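Pinça paralela ou mão com vários dedos: notas sobre objetos irregulares em simulação

Na entrada anterior fiquei pelo controlador de impedância e prometi voltar às pinças. Entretanto refiz a comparação do zero, porque a primeira versão tinha um erro na escala das malhas de colisão e os números não serviam para nada.

A pergunta é limitada. Para pegar em objetos sem faces paralelas (blocos facetados, pedras), compensa trocar a pinça de dois dedos por uma mão articulada, tendo em conta o custo de planeamento? Trabalho só em simulação, num cenário doméstico com uma mesa de madeira, que é o mesmo que uso para o projeto Menix.

Configuração

Do lado da pinça paralela, um braço Franka Emika com os dois dedos de origem, controlo em posição e força de fecho limitada a 50 N. Do lado da mão articulada, controlo de binário nas juntas com um termo de amortecimento que tive de ajustar à mão. Os objetos vêm do conjunto Ileck, decompostos em partes convexas. Usei no máximo 8 partes por malha; acima disso o passo de contacto fica lento e o ganho de precisão é pequeno.

O critério de sucesso é igual para as duas: levantar, manter a pose e rodar o punho 90 graus sem perder o objeto. Um deslizamento angular visível no registo da pose conta como falha, mesmo que o objeto não caia. O Irfan Pillai sugeriu separar as duas coisas (queda e deslizamento) e tem razão, mas isso obriga a mexer no formato dos registos e fica para depois.

O que observei

A pinça paralela é previsível. Se o par de contactos antipodais existe, o planeador encontra-o depressa e a execução repete-se. O problema está na rotação: com dois contactos pequenos numa face inclinada, o objeto roda em torno do eixo que une os dedos. Aumentar a força de fecho ajuda até certo ponto. A partir daí aparece penetração entre as malhas e o solver responde com vibração de alta frequência.

A mão articulada resiste melhor à rotação, desde que pelo menos três contactos estejam bem distribuídos. Falha de outra maneira. Quando um dos dedos chega antes dos outros, empurra o objeto para fora da palma e o resto da sequência fecha sobre uma pose que já não existe. Resolvi parte disto com uma pré-forma mais aberta e um fecho em 2 fases: primeiro aproximação lenta em posição, depois binário. O tempo de planeamento subiu bastante e não é desprezável se o objetivo for gerar muitos episódios.

Braço Franka Emika com um bloco cinzento entre os dedos da pinça; mão preta com uma pedra salpicada acima do tampo.

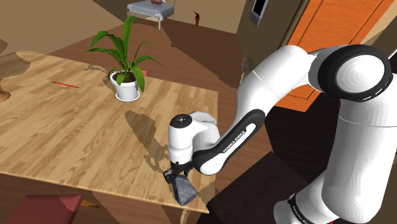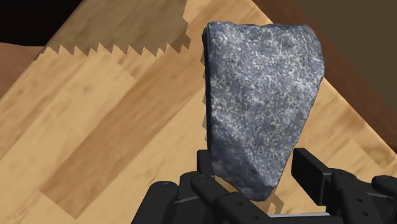
O atrito merece um parágrafo à parte. Usei o mesmo coeficiente nos dois casos, o que favorece a mão: tem mais superfície disponível e não depende tanto do valor escolhido. Com atrito mais baixo, a pinça paralela degrada-se primeiro. Tentei compensar com contacto do tipo soft finger, que acrescenta resistência à torção no ponto de contacto, e os resultados aproximaram-se. Não sei ainda se o parâmetro de torção que escolhi é fisicamente razoável. Nas notas do Castillo vem um valor mais conservador e vou repetir a série com ele.

Outro detalhe: as bordas serrilhadas das sombras vêm da resolução do mapa de sombras. Não afetam a física, mas afetam qualquer estimador de pose treinado com estas imagens. Se alguém reutilizar o cenário do repositório Livstead para treino visual, convém subir a resolução antes de gerar dados.

Por agora mantenho a pinça paralela como configuração base e reservo a mão para os objetos em que a procura antipodal não devolve candidatos. A troca é feita no ficheiro de configuração, no campo do efetuador; a transformação entre flange e palma tem de ser alterada ao mesmo tempo, senão o planeador continua a usar a da pinça e todas as aproximações ficam curtas. Perdi uma manhã com isso.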